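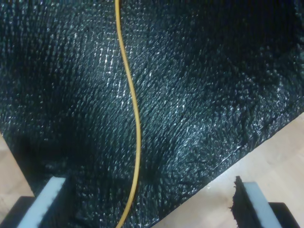 Sesatbridge Community Hall – kitchen and stage inspection, December 2021

Extinguisher, kitchen: OK. Tag current. Being used as a coat hook.

Extinguisher, stage left: FAIL. Bracket present. Extinguisher propping open the fire door, so two items for the price of one.

Fire door: FAIL. See above.

Exit signs: OK, all 3 lit. One points at a closet.

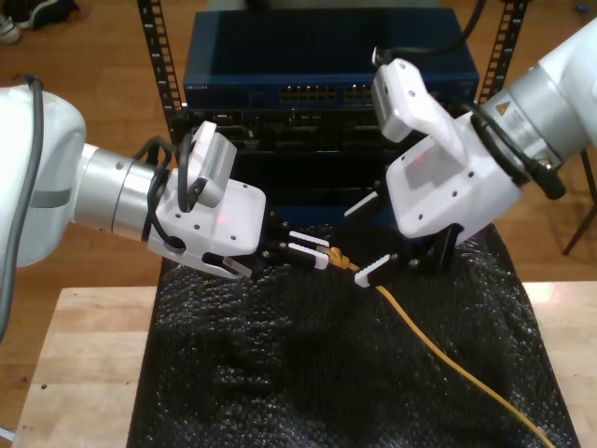 Extension cords: FAIL. The coffee urn, the Duda space heater and the popcorn machine share one strip. Urn to get its own outlet before the March supper.

Occupancy notice: posted, says 50. The hall across the lot says 700 and is smaller. Check both with Barrios Fire Supply.

First aid kit: partial. Plenty of eye patches, no bandages.

Stage curtain: flame treatment certificate found – for the old curtain.

Stepladder: OK. Wobble is the floor.

Reinspect all FAIL items before the hall is rented again.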